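3.2 Collecting demos. All examples come from the simulated cell, tray and roller chute on the mat. 300 episodes per operator, 20 thrown out for bad resets.
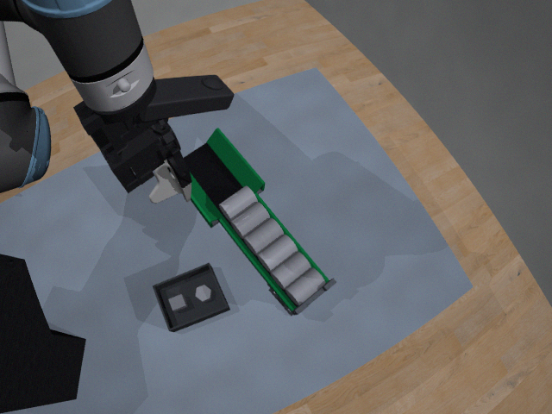
Szabolcs Magyar argued that 300 is too few once the part poses are randomized; we kept it, budget. Start poses of the arm vary, tray pose dosen't. Retries stay in the set, labeled as such.

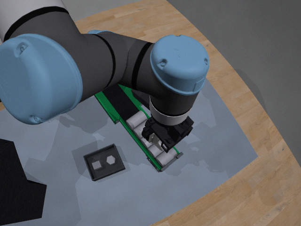
Figure 4. Simulated cell during collection, gripper lowered over the rollers.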